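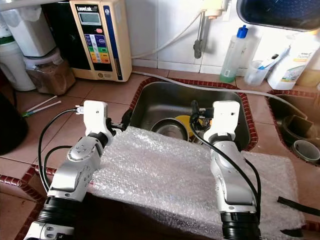 Both arms at the sink, with the steel bowl and the yellow plate.

I caught Sharada Hegde between runs at the Zaltville robotics club, and she was happy to talk dishes. "Everybody wants to start with the plate," she told me. "I say bowl first!" She joined with 2 friends and now does most of the arm code - her teammate Babatunde Ogunleye handles the grippers. Their kitchen entry is due in November. Was she nervous? "A bit, yeah. Mostly I want to fix the left wrist." Then she went back to her laptop.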